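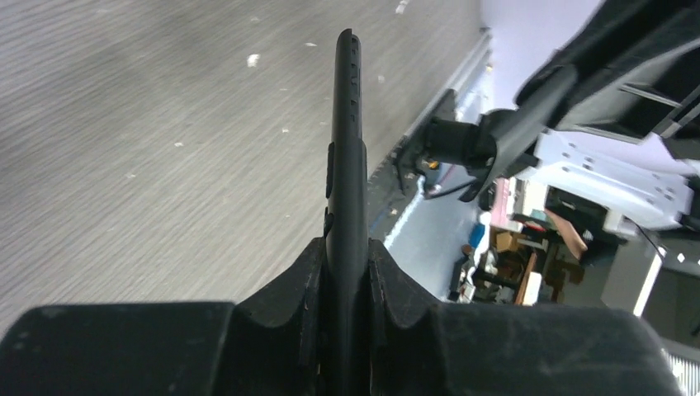

Torunn Eide wrote to me that no machine will clean her floor properly before she retires, and that I should stop spending money on them. I answered her that the Hesar is at least nearer than the last one I tried.

I have used it for 14 weeks in the Kivgate workshop. It has two arms, and it costs much less than the Jurlow, which we returned in December. The grip is the best part. When it holds a long thin thing upright, the two fingers press from both sides and I have seldom seen it slip. Small white crumbs on a grey floor are a different matter. It often goes past them, above all near the baseboard, and then I take the brush myself.

The good:

- strong, calm grip
- quiet enough to talk beside
- spare fingers cost 184 kroner a pair

The less good:

- slow in corners
- the manual is badly translated
- it must be taught again when a shelf is moved

For a shop floor with the same job every day, I would buy it again. For a home I would wait. Torunn has read this and she keeps her opinion.

Eilif Sandberg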